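Home | About | Meetings | Minutes | Visits | Contact

Minutes of the visit to the Brokar demonstration room, December 10, 2019

1. Opening. The chair opened the meeting on the ground floor at Brokar. Ten members signed in. The October minutes were approved with one correction: the hall rental was 687 dollars.

2. Demonstration. The hosts showed work with hand-held grippers at a table set with plates, a tray and a vase of flowers. Members were asked to keep clear of the cables and hold questions until each round was over.
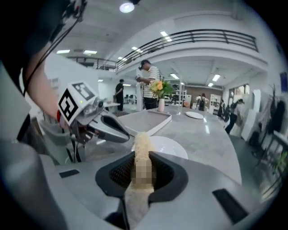

Members asked how long a new operator needs to practice. The hosts said most people manage a simple pickup on the first day - plates take longer. One member asked if the grippers could be tried by left-handed people. They can.

3. Figures. Brokar reported 3,767 recorded rounds since October. The target for the Detmont site is 400 a week. A member asked for the failed rounds to be listed separately, and the hosts agreed to send this.

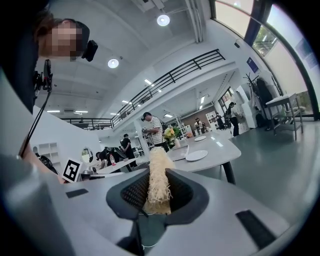
Detmont Automation Club - Visits Group

4. Discussion. Several members felt that soft items were the most useful part of the visit. Others wanted to see heavier ones. The hosts said the Pokano project will cover those next year.

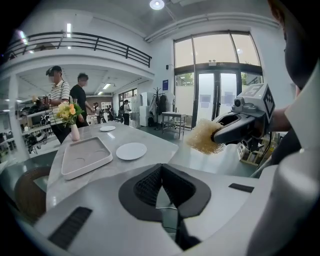

Item 4: gripper holding a sponge-like piece over the table.

5. Return visit. It was agreed to invite Brokar to the club's open day. Gudeta has offered a room at no charge, but parking is limited and the loading door is narrow. The secretary will ask for measurements.
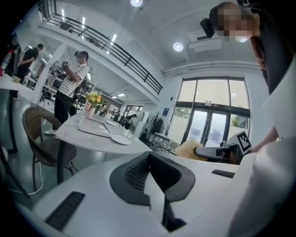 A vote on the date was put off until the room is confirmed. Travel claims for the visit go to the secretary by the end of the month, with receipts.

6. Other business. The spare key to the club cabinet is still missing. Meeting closed.

Last updated: December, after corrections to item 3
Contact the secretary | Copyright Detmont Automation Club | Back to top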